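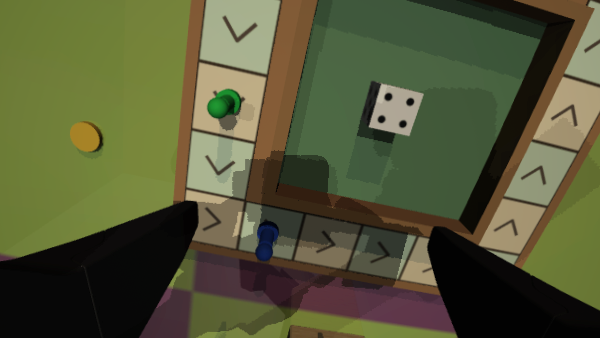 Pundano knotting

Pundano knotting is a form of decorative cordwork in which rows of flat knots are tied over a fixed core cord and then stitched to a backing of card or stiff cloth. It takes its name from the town of Pundano, where it was made for sale as trimming for boxes, book covers and greeting cards. The craft is related to macramé but differs from it in scale and in the use of a backing, which carries the weight of the finished piece.

Materials

The working cord is a hard-twisted cotton of two or three plies. Linen was used in older pieces and is still preferred for book covers, where it stands up better to handling. The core cord is thicker than the working cord and is left undyed, as it is hidden once the knots are closed. Silk is seldom used. It slips under tension and the knots tend to open at the ends of a row.

Backings are cut from heavy card for flat work and from buckram for curved surfaces. A thin coat of starch paste is brushed on the back of each row before stitching. Modern makers often replace the paste with a white craft glue, although this leaves a stiff edge that can crack when the piece is bent.

Technique

The core cord is pinned at both ends to a padded board. The working cord is folded in half over the core, giving 2 free ends of equal length. The left end is passed over the core and under the right end; the right end is then taken beneath the core and up through the loop on the left. Repeating the movement from the other side completes one flat knot. If the side is not changed, the row twists into a spiral, a fault in plain work but a recognised pattern in its own right.

A standard row contains 11 knots. The ends are turned under and fixed with two small stitches in sewing thread. Rows are laid side by side, with the closed edge of each row facing the open edge of the next, so that the surface appears even. Corners are mitred in the Pundano method and overlapped in the Lepik method.

Regional forms

Three main forms are generally recognised. The Pundano form uses a single colour and close rows. The Lepik form sets two colours against each other in blocks and leaves a narrow gap between the rows. The Sestatow form is worked on a finer cord and includes small raised knots, similar to the French knot in embroidery, placed at regular intervals along the row. Sestatow pieces are usually small – most are card fronts or needle cases – and the raised knots are easily crushed in storage.

Collections

The largest public collection is held at the Kelden Museum of Cordwork, whose catalogue lists 3,502 items. About 3,000 of these are loose trimmings with no record of the object they were made for. The remainder includes covered boxes, card fronts, bookmarks and a set of sample boards used for teaching. The boards are shown in low light, as the red and violet dyes fade quickly. The reserve collection may be seen by appointment on Tuesday.

See also

Flat knot
Macramé
Passementerie
Couching (embroidery)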